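Urside Lots – Progress Report to Gretgate

Last updated 19/01/2026

5 min read

We use cookies to remember your preferences and to see how visitors use this site. Accept | Settings

Prepared by Akinyi Makori, site manager, for Hagos Nigatu at Gretgate

This report covers work on the Urside subdivision since the July draw. It follows the order of the loan schedule, with sales at the end. Items that were closed out in the last report are left out unless something has changed.

Roads and drainage

The main road is paved from the county road to the turnaround at the top of the hill. The base course went down in two stages because the paving crew was called off to another job for part of the fall. The top course is not down yet. We plan to hold it until the heavy trucks are finished with the upper lots, as agreed with Fouzia Jadoon when she walked the site.

The ditch on the low side of the road has been regraded. Water was standing near the second culvert after hard rain, and the pipe had been set a little high at the outlet end. The contractor reset it at no charge. We have had one heavy rain since then and the ditch drained by the next morning. Seed and straw are down on both banks, but the grass will not take properly until spring. We expect to reseed the steepest stretch.

The stormwater basin is dug and the outlet structure is in. The county inspector asked for a wider apron of rock below the outlet. That has been placed, and the follow-up inspection has been requested.

Utilities

Water is in and tested to every lot on the lower street. On the upper street the main is laid and backfilled but the service taps are not complete. Robles, our utility contractor, had trouble getting meter boxes in the size the water district wants. The boxes have now been delivered and are stored at the site.

Electric is underground throughout. The power company has set its transformers on the lower street and has given us a spring window for the rest. We have no control over that date and have not shown it as firm in the schedule.

There is no public sewer. Each lot will have its own septic system, and soil work is finished on all lots. Most passed for a conventional system. Lot 17 did not. The soil is shallow over rock across the back half, and the only good area is close to the front line, where a driveway would normally go. Zinash Wolde is drawing a layout that puts the drive on the north side and leaves the front area free for the drain field. If the health department does not accept it, we would propose joining 17 to the lot beside it and selling the two as one. The budget effect of that is shown in the attached sheet under contingencies.

Survey and plat

The final plat for the lower street is recorded. The upper street plat has been through first review and came back with comments on two points. One was the width of the drainage easement behind the turnaround. The other was a street name that the emergency dispatch office thought was too close to one already in use across the county. We have sent in a new name and a revised easement. Corner pins are set on the lower street. A few were knocked out during the ditch work and the surveyor has put them back.

Common areas

The loan agreement includes a walking path, a small gravel parking area and a fenced yard for boat and RV storage. The path has been cleared and rough graded from the parking area to the water. It is steeper near the bottom than the plan showed, so we have added a switchback and kept two large oaks that would otherwise have come out. Gravel surfacing will wait for dry weather.

The storage yard is fenced on three sides. The fourth side stays open until the delivery of road stone is done, as trucks are using the yard to turn. The gate is on order.

The entrance wall is built and capped. Lighting and planting at the entrance are not started. Fasil Workneh has priced both, and his figures came in under the allowance for planting and over it for lighting. We would like to move money between the two lines, which does not change the total.

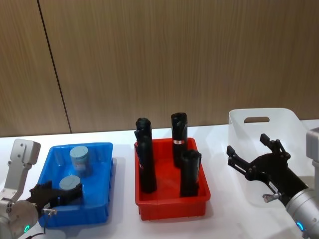
Will the upper street lots be ready to close by the date in the loan schedule?

Some of them will be. The lots nearest the lower street need only their water taps and the recorded plat, and we expect both in time. The lots around the turnaround also depend on the power company, and we are asking that their release date be moved back by one quarter.

Budget

Spending is within the approved total. Three lines need comment.

Rock removal is over its allowance. Most of the extra was in the water line trench on the upper street, where the rock ran shallower than the borings suggested. That work is now done and we expect no further cost on this line.

Erosion control is also over. The county asked for a second row of silt fence above the stream, 600 feet in all, and it has had to be repaired after storms. This will go on costing a little until the banks are covered in grass.

Paving is under, because the top course has not been placed. This should be read as a delay and not as a saving. The contractor has held the price for now but has told us that the asphalt portion may be adjusted.

Lot sales

Jomia continues to handle the listings. Interest has been steady on the lots with a view of the water and slow on the wooded lots at the back. Buyers who visit like the back lots better than the online inquiries would suggest – several have remarked on the quiet – but fewer people ask to see them in the first place. We have asked Jomia to rewrite those listings and to put the size of the cleared building area near the top, as that is the question agents get most often.

One contract on the lower street fell through when the buyer could not get a construction loan. The lot is listed again at the same price. A second buyer asked for a change to the minimum house size in the covenants. We declined. Other owners bought with that rule in place and it would be unfair to them to change it at this stage.

Annual dues remain at 200 dollars a lot. We have had questions about whether they will rise once the storage yard opens. Our intention is that owners who use the yard will pay a separate fee and the basic dues will stay as they are through the first full year.

Decisions requested

We ask Gretgate to approve the transfer from the planting line to the lighting line, and to agree to the later release date for the turnaround lots. We also need to know whether you want to see the revised layout for lot 17 before it goes to the health department or after. Zinash expects to have it ready within the month – please let us know before then if possible.

Next period

Work will go ahead on the water taps, the last side of the storage yard fence and the entrance lighting if the transfer is approved. The path surfacing and the top course of paving follow when the ground is dry. Invoices and lien waivers for this draw have been sent separately. The waiver from the fence contractor is still outstanding and will be forwarded when it comes in.

Get project updates by email. Enter your address to subscribe. You can unsubscribe at any time.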